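Reading time: 2 minutes

Printmaking 2, handout 4: registration in two-colour relief

Registration is the placing of each block so that its colour falls where the drawing intends. In the Skilton set, printed in February, the key block was cut first and the colour block traced from it. The tolerance was 17 mm at the outset, far too loose for lettering, and the first proofs were discarded.

Two methods are used on this course. The corner jig holds paper and block against fixed stops. Pin registration uses punched tabs — slower to set up, but it copes better with damp paper. Use one method per edition and record it on the sheet. 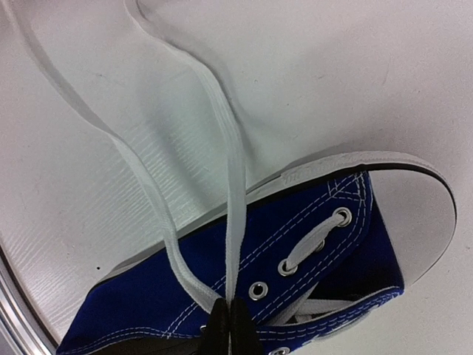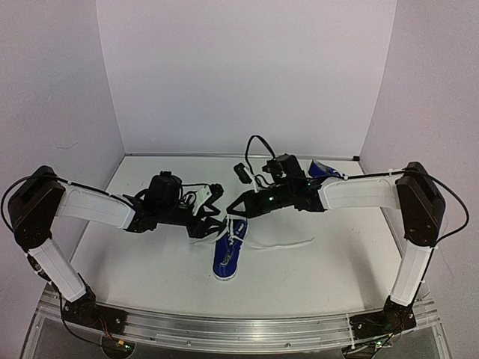
A reader of last term's handout wrote that the jig had drifted by the thirteenth sheet of an edition at Brestside, and asked whether the stops should be glued as well as screwed. Screws alone are enough if the baseboard is sealed. An unsealed board swells, and the stops move with it.

For assessment, submit the key proof, the colour proof and one combined print. Do not trim the margins. Pencil the block order on the reverse, key block last.

Related handouts
Mixing transparent relief inks
Paper grain and stretch
The Nyaga portfolio: notes on overprinting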